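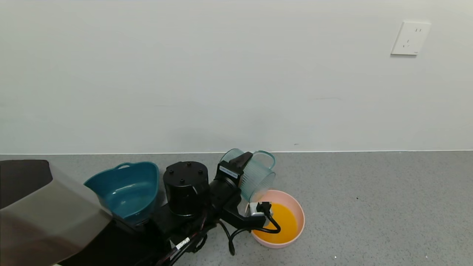

Sturkau Kitchen Counters is a collection of short clips of ordinary counter work: pouring, filling, moving things from one side to the other, putting them away. Most of the work happens on a speckled countertop against a white wall, and the objects are the sort found in any kitchen cupboard. The ridged clear pitcher with the loop handle belongs to the pouring group, where it is tipped to the right with its mouth angled down, and the teal basket toward the left of the counter is listed under containers. This card covers release 2 and replaces the text file that came with release 1.

Datasets > Household > Kitchen

Search this catalog... Go

## Contents

- 3,000 clips, each covering one activity
- 41 object types, listed in `objects.csv`
- 800 clips with written step notes
- One folder per activity group

The groups are `pouring`, `sorting`, `stacking`, `wiping` and `putting_away`. Pouring is the largest. Wiping is small, and we don't plan to add to it in this release line.

## Objects

We bought kitchen goods in two batches and borrowed the rest from our own homes. Nothing was chosen for looks. We wanted handles of different shapes, clear and opaque sides, and wide and narrow mouths.

Each object type has a short name, a color, a material if we know it, and a note on the handle. "Clear" in the material column means that we could see through it and didn't check whether it was glass or plastic. Several pitchers and tumblers fall into that group. Please don't read it as glass.

Baskets, bins and trays are all filed as `container`. In release 1 they had separate names, and the line between a basket and a bin was never settled. Hongmei Tang merged them. The old names are kept in the `former_name` column.

## Pouring clips

A clip is filed under pouring when a vessel is lifted and tilted toward another vessel or the sink. It doesn't have to contain anything. Dry runs are included and use the same folder, with `contents` set to `none`. Where the contents are water, dry rice or lentils, the column says so. Where the person making the notes couldn't tell, it says `unknown`.

The tilt direction is recorded as seen from the working side of the counter:

- `left`
- `right`
- `away`
- `toward`

We don't record angles. Spills are marked `yes` or `no`, with no amount.

## Rooms

Clips come from two kitchens, called Trostitz and Flisirholm in the files. The names mean nothing outside the project. Trostitz has the longer counter and more wall outlets. Flisirholm has a window over the sink, so brightness changes more during the day.

Counters were cleared of food before each session, but everyday items were allowed to stay at the back. If an item stays put for the whole clip, it is listed under `background` and doesn't count as a handled object.

## Step notes

Notes were written by Wyn Wogan and Duarte Teixeira in plain English. A typical one reads:

 pick up pitcher by handle
 move over bowl
 tilt right
 set down

Wyn writes "set down" and Duarte sometimes writes "put back". They mean the same thing. We checked 100 notes against the clips and fixed wrong object names, mainly jugs called pitchers and the reverse. The remaining notes have not had a second reading.

## Known problems

- Lids are not listed separately from the pots they belong to.
- `teal`, `green` and `blue` overlap in the color column.
- Some stacking clips end with the last cup still being placed.
- Two types of measuring cup share the short name `cup_m`.

## Changes

Release 2, 2023-01-23: Flisirholm added, container names merged, spill column added.

Release 1, November: Trostitz only.

## Contact

Questions about the object list go to Sérgio Aguiar. File problems go to Rodrigo Quintela. Please give the folder name and clip number.

Tags: kitchen, countertop, pouring, containers

2 comments | 6 shares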